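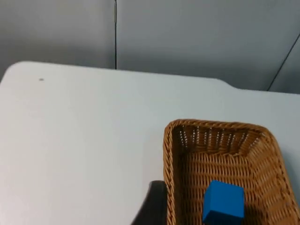 A rumble is not a forecast

Buserberg had 21 small quakes in May, and by the following Thursday every local page I read had decided the volcano was waking up. I have my doubts, and I wish more of the people writing the headlines had some too.

Small quakes come in bunches. Ground under an old volcano shifts, hot water moves through cracks, a fault slips a little and then slips again. Most swarms fade out and leave no story behind, so we only remember the few that led to something. That makes for a lousy way to judge the next one.

The number bothers me as well. The station at Butcombe was the only one close by until last year, when 3 more went in along the ridge. More ears hear more noise. Before anyone tells me activity has doubled, I'd like to know how many of those 21 the old setup would have caught. I asked Moodley, the firm that runs the sensors, and got a polite brochure.

Then there's Imero, the alert app that buzzed my phone 11 times in one night. The strongest of those shakes wouldn't have rattled a spoon. The app sells a paid tier with "early risk scores" from 1 to 100, and I couldn't find a page explaining what a 64 means or how often a 64 has been followed by anything at all.

None of this says the mountain is safe. It could erupt, and I would want the roads and the shelters ready for it. Spend the money there. Fix the bridge on the Butcombe side, which floods every spring and is the only way out for half the valley. As for the risk scores, show me the misses along with the hits, and I'll read them.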